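## Teaching the bin cell by hand: where the Winon work stands 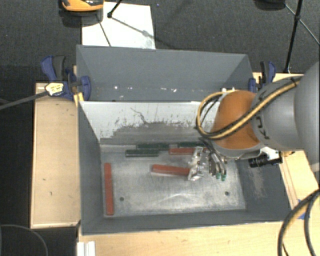

*The Winon cell, with bars and a wrapped item in the metal bin.*

The Winon cell has been collecting demonstrations since April. The first complete set for the bin-picking task was closed last week at 164 accepted episodes. This item covers how the episodes are recorded, what was changed along the way, and what is still unresolved. A longer technical note by Emiko Matsuda is in preparation and will go to the Odance partners early next year.

The task is simple to state. The arm reaches into a metal bin, takes hold of one item, lifts it clear of the walls, and releases it at another position in the same bin. The contents are a mixture of red and green bars and items in clear plastic wrapping. The operator names the target before the episode begins, and the name is stored with the recording. Nothing else is specified. The path, the approach angle and the order of corrections are left to the operator, and the policy is expected to learn from whatever the operator did.

### Two ways of demonstrating

Demonstrations are given in one of two ways. In hand guiding, the operator takes the arm by the wrist and moves it through the task while the controller compensates for gravity. In remote control, the operator sits at the desk and moves a handheld device, and the arm follows at a reduced scale. Both were in the original plan, and both were used in equal amounts for the first month.

Hand guiding is faster to learn. New operators produced usable recordings in their first session, and their grasps on the bars were clean from the start. The difficulty is that a person holding the wrist tends to stand where the overhead camera needs to see. Many of the early episodes had an elbow or a shoulder over the bin for part of the approach. A policy trained on those images has seen something it will never see when running alone. Operators were asked to work from the side, which helped with the camera and made the deeper reaches awkward.

Remote control keeps the operator out of the picture entirely. It takes longer to learn, and the first ten or so episodes from any new operator are discarded as practice. The usual fault is a pause just above the item while the operator judges depth from the monitor. These pauses are copied faithfully by the policy. In an early test, the arm hovered over a bar for 12 seconds before closing the fingers, having learned from one cautious operator that this was part of the job.

The present rule is that remote control is used for all recorded episodes, and hand guiding is kept for finding good approach poses before a session. A few saved poses give the operator a sensible place to begin. They do not enter the training data.

### The wrapped items

Bars are the easy case. They are rigid, they have a clear long axis, and the operator can nearly always find a grasp near the middle. Two conditions still cause trouble. One is a bar lying close and parallel to a side wall, where one fingertip has to enter the gap. The other is a bar partly covered by something else. For the wall case, operators now turn the wrist and take the bar near its end, then drag it a short distance toward the middle of the floor before lifting. The drag is recorded as part of the same episode.

The wrapped items are harder for both the operator and the cameras. Clear film reflects the overhead lights, and so does a bare metal floor, so depth readings in those areas are noisy or missing. The film also folds when touched. An operator may close on what appears to be a firm edge and lift only a pinch of wrapping, with the contents hanging below. Whether that counts as a success was argued over for some time. It is now accepted if the item leaves the floor and reaches the release position without being dropped, and a flag is set so that these episodes can be left out of training if required.

A separate class was added for cases where the film lies across a bar. If the bar is the target, the operator is expected to move the wrapping first. If the wrapping is the target, the bar should be disturbed as little as possible. The operator's handbook previously said nothing about this, and the recordings made before the change show every possible approach. Those recordings have been kept but are marked with the old protocol number.

### Changes to the cell

Three changes were made to the hardware side during collection.

The bin is now held with clamps near its rear corners. Before that it sat on a rubber mat, and a hard contact with the wall could shift it by several millimeters in the course of a session. The shift was small enough to go unnoticed and large enough to spoil the calibration between the camera and the arm. The position is checked against a printed template at the start of each session, and the check result is written to the log.

Cable routing was revised. The bundle runs along the arm and is strapped, with a free loop left at the wrist so that the last joint can turn. The first loop was too short and pulled against the joint near the end of its range, which the operator felt as a slight resistance and the force sensor recorded as contact. The loop is now longer. The cost is that it can pass through the overhead view on some approaches, and this has been accepted.

Lighting was lowered and diffused. The reflections from the floor are weaker than they were, though still present. Elibariki Mwaipopo tested a matte liner for the bin and found that depth readings improved, but the liner tore when dragged bars caught on it. The task definition calls for a metal floor in any case, and the liner has been dropped.

### Review and rejection

Every episode is reviewed once by someone other than the operator. Review is done in Amin, the playback tool written for the earlier Pralness work, at double speed with the gripper signal plotted below the video. The reviewer marks the moment of grasp, the moment of release and any correction in between. An episode with one correction is kept. An episode with repeated attempts at the same grasp is kept only if the final attempt differs visibly from the ones before it.

In the current set, 32 episodes were rejected at review. The most common reason was a mismatch between the named target and the item lifted, usually when two bars of the same color lay close together. The naming scheme has since been changed. Operators now click on the target in the starting image, and the coordinates of the click are stored together with the name.

The second most common reason was contact with the bin wall above the force limit. Light contact is permitted and is useful to have in the data, as the policy will touch the walls sooner or later and should know how to continue. Hard contact stops the arm, and an episode that contains a stop cannot be used. The limit was raised slightly in the second half of the collection after reviewers agreed that it was triggering on harmless scrapes. Episodes recorded under the two limits are identified in the metadata.

### First training results

A policy trained on the accepted set has been run in the cell under supervision. Performance on bars in open positions is good enough that further demonstrations of that case would add little. Bars next to a wall are less reliable. The policy reproduces the drag motion but often begins it before the fingers have fully closed. Matsuda attributes this to differences between operators in how long they wait after commanding the grasp, and is testing a version in which the waiting period is trimmed to a fixed length before training.

Results on wrapped items are poor. The arm goes to the correct part of the bin and closes at an unsuitable height, most often too high. More demonstrations may help, but the depth input is the first suspect. A comparison using color images alone is running now. No figures are given here for any of the cases, as the test layouts were not fixed in advance and the counts would not be comparable with later runs.

### Next steps

Collection resumes in January with a fixed list of starting layouts, prepared by Mwaipopo and printed as placement sheets. Each sheet shows where the bars go and leaves the wrapped item to be dropped in freely. The aim is an even spread across the floor. Review of the first set showed that people tidying the bin between episodes tended to place bars toward the far side, leaving the near part of the floor thinly covered.

Two further operators are needed for the January block. Prior experience with the arm is not required, but a full practice session must be completed before any recording is counted. Sessions last one hour with a break at the midpoint, as recordings made late in longer sessions had noticeably more corrections. Those interested should contact Matsuda through the Odance project office.

The accepted episodes, the rejected episodes and the review marks are available to partners on the project server under the Winon directory. The calibration files from before the clamps were fitted are in a separate folder and should not be used with the current set.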